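I started buying water by the bottle in March, when the tap on our floor began to taste like a coin collection. The landlord said it would be a couple of days. I bought a six-pack to tide us over, which is how most of my long-term habits begin.

By the second week the hall closet was full. The vacuum went to live in the bedroom. I'd bought a Skason shelf for the overflow, and it took me 102 minutes to put together, including the part where I put it together backward. It holds 11 bottles if you lay them on their sides, and then one rolls off at night and you lie there deciding whether you're being robbed.

The ridged ones are my favorites, mostly on account of grip. A smooth bottle in a damp hand is a floor problem. They also crackle when you squeeze them, so I can't sneak a drink during a call.

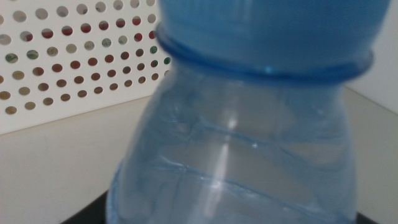

Meron Gebretsadik wrote in to say that I could have bought a filter pitcher for the price of the shelf, and that hers has outlasted two apartments and a marriage. She also wanted to know what I do with the caps.

I keep the caps. They're in a jar. I have no plan for the jar.

The pitcher did get ordered, a Kosta, and it lives in the fridge door, where it blocks the mustard. The tap has been fine for almost 7 weeks now. I still have bottles to get through, so if you come over, you'll be handed one before your coat is off, and please don't put it back on the shelf half full.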